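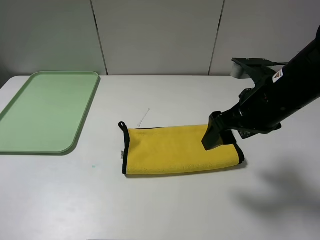
Greron open day, 2022-11-19

The Greron ceramics works opened its doors to the public for the first time since June, and I went along with my neighbor Ermira Stojanovska. Tickets were free but had to be booked. We got there by bus, the 57, which stops across the road from the main gate.

The tour started in the clay store. Keabetswe Xaba, who runs the casting shop, took our group. The clay comes in as dry powder and is mixed with water on site. It then sits in tanks and is stirred slowly until it is thin enough to pour. She let us feel a handful of it, and it was heavier than I expected.

Casting is done in plaster molds. The plaster pulls water out of the clay and leaves a wall of firmer clay against the mold. When the wall is thick enough, the rest is poured back out. A mug takes much less time than a teapot. Spouts and handles are cast separately and joined on by hand with a little wet clay. The man doing handles has worked there eight years and did not look up much.

The kiln room was the warmest part of the building. The bigger kiln is called Lodik, after the street where the old works stood. It was being unloaded when we came through, so we saw a full car of plain dishes come out before glazing.

Glazing was closed that day. I was sorry to miss it, and a sign at the entrance would have helped.

The seconds shop is worth a visit. I bought seven side plates with small marks in the glaze, and Ermira found a lidded jar from the Dilter range. Cards were not accepted, so bring cash. The cafe next door does soup and rolls, and parking is behind the loading dock.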